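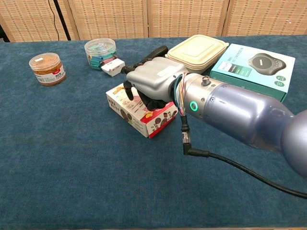

Travel listicles sell certainty. "The 30 places you must see in Pultotcombe" assumes a reader with no budget, no bad knee and no opinion. Before you trust a list, ask what went into it and what the writer left out. A white cardboard snack box lying flat on a blue-green cloth gives you pictures of chocolate cookies and very little about how they'd taste, and a headline with a number in it works the same way.

Travel Writing > Course Notes > Week 4

Print this page | E-mail this page

Claims to check

"Unspoiled." By whose count? The Drirnorine brochure uses the word 11 times and also advertises parking for 100 coaches.

"Locals love it." Ask which locals, and on what day. Neston on a Saturday in January is a different town from the one in the brochure.

"Only 95 minutes away." From where? Usually the airport, with no line for passport control — and no return trip.

For next class

Take the Boström guide to the coast, 451 pages, and pick one chapter. Mark every sentence the writer could have written without leaving home. Bring the marked pages. I don't need a summary, and I won't read one.

Last updated: January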